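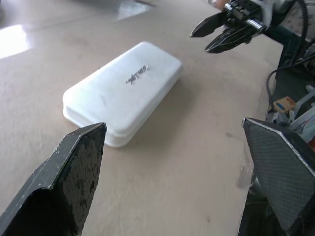
White plastic case, rounded corners

Print this page | E-mail this page

Search this site: Enter keywords Go

A Day at the Tredeck Pencil Works

So I finally made it to the open day at Tredeck! I've been meaning to go for years (ever since Hazel Baptiste came home from one with a coat pocket full of cedar shavings and wouldn't stop talking about it) and this time I got my act together and booked in April, the minute the list opened. It's in Pustmont, up the hill past the old rail yard, and if you're driving, ignore the first sign. The first sign takes you to the loading gate, where a very patient man in a yellow vest will turn you around.

They let you in through the slat room, and oh, the smell. If you ever stuck your nose in a fresh box of pencils on the first day of school, it's that, only the size of a barn. The wood comes in as flat slats, and a machine older than my mother cuts the grooves down them. Then the cores get laid in, another slat goes on top with glue, and the whole sandwich gets clamped and left alone for a while. I had always thought they drilled a hole down the middle! I said so out loud and our guide laughed, but in a nice way, and said she hears it every tour.

The shaping line is loud. They hand out foam earplugs at the door and you want them. Each sandwich goes through one set of cutters, gets flipped, goes through another, and drops out the far end as separate pencils, hexagons and all. I could have stood there until closing. A little boy in front of me asked what happens to the crooked ones and was given one on the spot, which made him the most important person in our group for the rest of the tour.

Painting was my favorite. I figured they'd get one dip and done, but the good line (it's called Piras, and they sell it in tins) gets 10 coats, with drying in between. The cheaper school pencils get fewer. They had a row of half-finished ones out so you could run your thumb down them and feel the difference, and you really can.
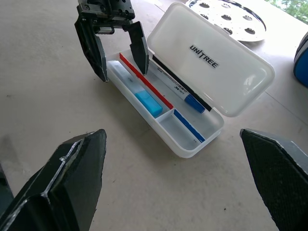 After that it's the erasers, and I have to say that part dragged a bit. The woman running it clearly loves her crimping press and wanted us to love it too. I do now know what a ferrule is, so there's that.

Lunch was soup and rolls in the canteen. Get the barley soup. The line got long around noon and they were out of rolls by the time the second group came through, so go early. Coffee was free and tasted like it, sorry.
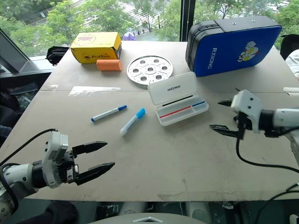 Page last changed: 27 Nov 2021

The shop is small and they let in only a few people at a time, so I waited a good long while with my basket. Seconds are sold loose out of bins by the register, up to 500 in a bin, and you can dig through for as long as the folks behind you will stand it. I came home with three tins, a brass sharpener and a bag of red-and-blue checking pencils I have no use for whatsoever. Hazel asked me to bring her a Skovari notebook, the kind with the cloth spine, and they'd sold the last one that morning. They took my name and said they'd mail one out. Still waiting, but the lady did warn me it would be slow.

A few things if you're thinking of going. Wear closed shoes, they won't let you past the slat room in sandals. Strollers can't get up to the paint floor. Tours run two hours and there's nowhere to sit until lunch, so my knees were complaining by the ferrules. Parking is free but the lot is gravel and it was one big puddle when I left.

I'm signing up again next April, and this time I'm going to the shop first.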